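May 14, 2019
Job-seeker survey, Prandstead office

Second batch of forms back from Baveck this morning. That makes 100 in total, 19 of them from people laid off since April. Forough keyed the first 40 and I did the rest. Question six (weekly earnings from side work) is still being read two ways, before tax and after. Flagged, not corrected.

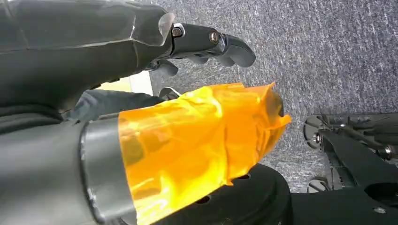

Rent arrears column now capped at $500 for the pilot, as agreed with Ladan Safavi. Anything over goes in the notes field. Labour hire and casual work stay as separate codes, even where the person ticked both.

Still to do: ring Jalali re the missing consent pages, re-run the totals by postcode, ask Forough Dehghan whether the Pasus group got the old form or the new one.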